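# The rules on the back of the door

I have a soft spot for rules that somebody has written out by hand. You can tell which ones were argued over, because they've got crossings-out. The sheet at Larnorard has so many that Despina Pană, who looks after the demonstration work there, keeps threatening to type it up. I hope she doesn't!

I'd come to see how a small team decides what counts as good practice when people with hand-held grippers are recording everyday tasks for a robot to learn from.
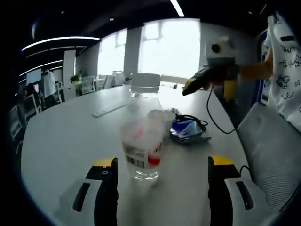
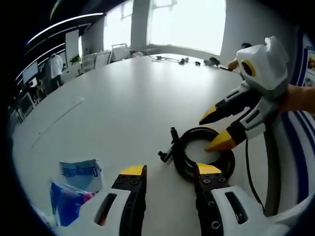

*Hand-held grippers over the big white table at Larnorard.*

The sheet had 42 rules when it started. It's down to 20 now, and Despina reckons another few could go. The early version tried to cover everything, right down to how you should stand, and people simply stopped reading after the first page (I would have too). What's left is mostly about the things that spoil a recording without anybody noticing until weeks later.

Rule one is my favourite: "Finish the movement you started." If you go for something and miss, you don't yank your hand back and pretend it didn't happen. You carry on, try again at the same pace and let the whole thing be recorded. Then you mark it as a miss. Silviu Gavrilă told me this was the hardest habit to teach, as we're all a bit vain about fumbling in front of colleagues.

"I used to delete mine," he said. "All of them. I looked brilliant."

The trouble with looking brilliant is that a robot trained on Silviu's perfect mornings had no idea what to do the first time something slipped. So the misses stay in. Out of the 1,456 recordings in the spring batch, 50 were thrown away, and every one of those has a line in the log saying why and who decided. Two people have to agree before anything goes in the bin. I asked to see the log and it's wonderfully dull: "strap caught", "wrong task name", "phone rang, walked off".

Rule four caused the biggest row. It's about mess. Should you clear the table first, or leave whatever is there? Laurențiu Vasiliu wanted it clear every time, so that one recording could be fairly compared with the next. Bogdan Toma thought that was daft, as no kitchen or office he'd ever been in looked like that. They went back and forth through most of March, and you can follow the whole quarrel in biro. The wording they settled on says you may leave clutter but you mustn't arrange it. I tried to get Bogdan to explain the difference and he said you know it when you're doing it, and then admitted that this was a terrible answer for a written standard.

Then there's the matter of other people. Anyone who might wander through has to be told that recording is going on, and the sheet says "told", with "a notice is not telling" added underneath in different ink. If somebody says they'd rather not be in it, you stop, and you don't ask them why. The folks at the Condov office have borrowed that one word for word. They've skipped most of the others, mind you, and they do their checks at the end of the day, which makes Despina wince.

Her own checks come at the start. Jaws open and close fully, clock matches the other unit, cable clear of your elbow, lens wiped. If two people are working at the same table, they agree out loud who moves first. It took us less time to do than it's taken me to write it down, and I was slow, because I kept squeezing the jaws like a child with a pair of barbecue tongs.

I did ask whether all this will end up as a proper published standard. There's been some talk of it with the people at Trindade, who do similar work and have a similar sheet, only laminated. Sebastian Mihăilă, who went over to compare the two, came back with seven points they agreed on and a long list where they didn't. The worst was naming. Larnorard calls a task by what you're trying to do ("put cup on shelf") and Trindade calls it by what your hand does ("grasp, lift, place"). Neither side will budge, so for now there's a table that turns one into the other, and Sebastian is the only person who likes using it.

Rule 20 was added a fortnight before my visit. It says to stop when you're bored. Silviu wrote it, Laurențiu has put a question mark next to it, and they're due to talk about it after lunch.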